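Lirach Luftballons Pastell, Beutel mit gemischten Farben

Zubehör > Tischdekoration > Ballons und Füllmaterial

Lieferbar, Versand in der Regel in 2 Werktagen
Artikelnummer 207

Wir haben lange überlegt, ob wir noch eine Ballonserie ins Programm nehmen. Ballons gibt es überall, und was auf den Packungen steht, klingt überall gleich: extra stark, lange Schwebezeit, satte Farben. Geglaubt haben wir davon wenig. Die Serie von Lirach steht jetzt trotzdem hier, allerdings mit ein paar Einschränkungen, die man vor der Bestellung lesen sollte.

Zum Material
Der Hersteller nennt Naturlatex und schreibt »biologisch abbaubar« dazu. Das mag unter günstigen Umständen stimmen. Im Garten liegen lassen sollte man die Reste deshalb nicht, und steigen lassen sollte man die Ballons schon gar nicht. Wer eine Latexallergie in der Familie hat, greift bitte zu etwas anderem, auch wenn die Tüte mit »hautfreundlich« wirbt.

Zur Größe
Lirach liefert die kleine Tischgröße. Auf dem Beutel ist ein Durchmesser angegeben, den man nur erreicht, wenn man die Hülle bis an die Grenze aufbläst. Wir raten davon ab. Kleiner aufgeblasen ist die Form gefälliger, und der Ballon verzeiht auch einmal einen Fingernagel. Für Helium halten wir diese Größe für ungeeignet, der Auftrieb lohnt das Gas nicht. 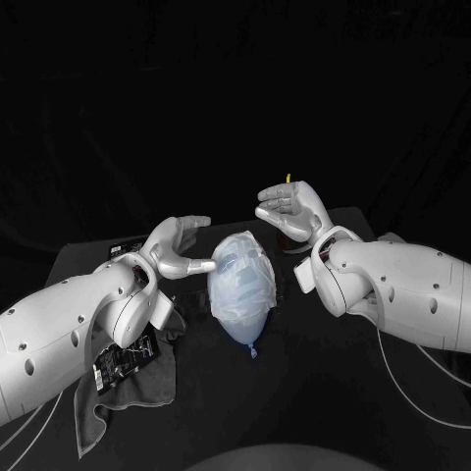

Kleiner Ballon auf dunkler Tischplatte

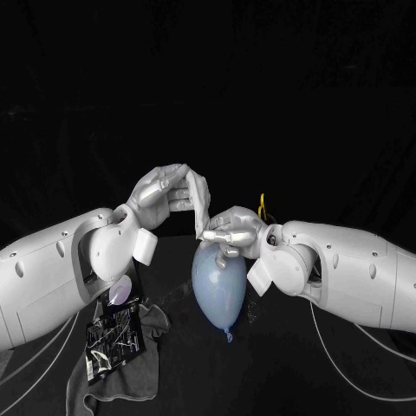 Zur Farbe
Pastell heißt bei Latex fast immer: im Beutel kräftig, aufgeblasen deutlich heller. Wer passend zu Servietten oder Einladungskarten kauft, bläst am besten erst einen Ballon auf und vergleicht dann bei Tageslicht. Zwischen zwei Lieferungen kann der Ton abweichen. Der Hersteller bestreitet das, unsere Kunden schreiben uns etwas anderes.

Zur Haltbarkeit
»Tagelang prall« verspricht die Packung. Bei uns im Lager waren die Ballons am nächsten Morgen noch ansehnlich, am Abend darauf nicht mehr jeder. Für ein Fest am Nachmittag reicht es, wenn man am selben Vormittag aufbläst. In der prallen Sonne verliert Latex schnell seinen Glanz, im August würden wir auf der Terrasse von vornherein Ersatz einplanen.

Zum Verschließen
Die beiliegenden Kunststoffclips haben uns nicht überzeugt. Ein einfacher Knoten hält besser und kostet nichts. Die Clips bleiben im Beutel, weil Lirach die Packung nur so liefert.

Packungsgrößen
Beutel klein, gemischte Farben
Beutel groß, einfarbig (Hellblau, Rosa, Creme)
Karton für Gastronomie und Verleih, 600 Stück

Der Karton lohnt sich nur bei häufigem Bedarf. Latex altert auch ungeöffnet, und ein angebrochener Karton, der über den Winter neben der Heizung steht, taugt im Frühjahr nicht mehr viel. Kühl, dunkel und trocken gelagert gibt Lirach eine Haltbarkeit von 3 Jahren an. Nachprüfen konnten wir das noch nicht.

Passend dazu
Handpumpe Bastos, arbeitet in beide Hubrichtungen
Tischläufer Durnberg, dunkelgrau, abwischbar
Ballongewichte Vinum in Flaschenform (für diese Größe unnötig, wird aber oft mitbestellt)

Sicherheitshinweis
Kinder unter acht Jahren können an nicht aufgeblasenen oder geplatzten Ballons ersticken. Die Aufsicht durch Erwachsene ist erforderlich. Nicht aufgeblasene Ballons von Kindern fernhalten, geplatzte Ballons unverzüglich entfernen. Zum Aufblasen eine Pumpe verwenden.

Rückgabe
Ungeöffnete Beutel nehmen wir zurück. Geöffnete Beutel sind aus hygienischen Gründen ausgeschlossen, auch wenn nur ein Ballon zur Farbprobe entnommen wurde. Bei Materialfehlern bitte den Beutel mit der aufgedruckten Chargennummer aufheben und uns ein Foto davon schicken.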